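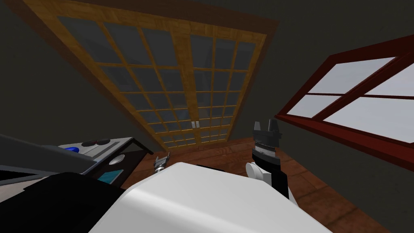 This checklist is for the gripper comparison in the Zolcombe kitchen room, simulator runs only. Please fill it in before the first run of each session, and again when you change a gripper or a controller setting. The head view must show both grippers above the white body before you start, with the French doors behind them and the window with the red frame on the right. If one gripper is missing from the view, stop and reset the arms.

Filled in by: Maëlle Grewal
Checked by: Cillian Tierney
Session: June, morning

1. Scene loads without error messages
OK.

2. Head camera tilt agrees with the saved setting
OK. The tilt is steep and the walls come out diagonal. I left it so, for all grippers must be judged from the same view.

3. Fingers open and close fully, left and right
Left OK. Right OK on the second try – the first command was lost.

4. Body keeps its distance from the appliance
Not OK. From the head camera the black front of the appliance touches the left side of the body. I could not tell if it is a real contact, so I looked in the contact log and found 9 entries. Start position to be moved.

5. Grip force limit set to 50 for both grippers
OK. The Wirico controller was still on the old value after restart. Please check it every time.

6. Knob test, blue knob first
Postponed until item 4 is closed.

7. Emergency stop key answers during arm movement
OK, tried with each arm.

8. Log saved to the Cudilura folder
OK, 500 steps per run.

Comments from C. Tierney: I agree with item 4. Move the base back and repeat items 2 to 4 – the others can stay signed. Do not compare the grippers on the knobs before this.

Status: open, second check at 14:00.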